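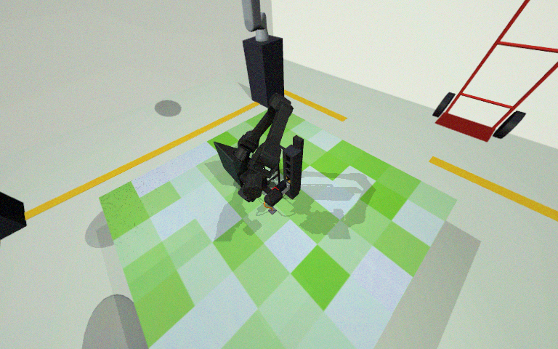

Chapter 4: Moisture Movement in Masonry Walls

04/01/2020
By Areeba Bugti and Chalerm Sukprasert
Filed under: Building Science, Course Texts

4.1 Scope

Moisture enters a masonry wall by four routes: driving rain, capillary rise from the footing, vapour diffusion, and air leakage. This chapter treats the first two. Diffusion and air leakage are deferred to Chapter 5, where the position of the vapour barrier is also considered.

4.2 Capillary rise

The height to which water rises in a wall depends on pore radius, on the rate of evaporation at each face, and on wall thickness. In the Nokbridge test walls, laid in soft-fired brick and lime mortar, the damp front stabilized at 800 mm above grade on the unrendered side. A cement render applied to both faces raised it by a further 135 mm – evaporation had been restricted while supply at the footing was unchanged.

Salts carried in solution are deposited where evaporation occurs. Their colour and form are discussed in Section 4.6. Readers should review the definition of sorptivity in Chapter 2 before attempting the calculations, which assume a uniform wall 100 mm thick and saturated soil at the base.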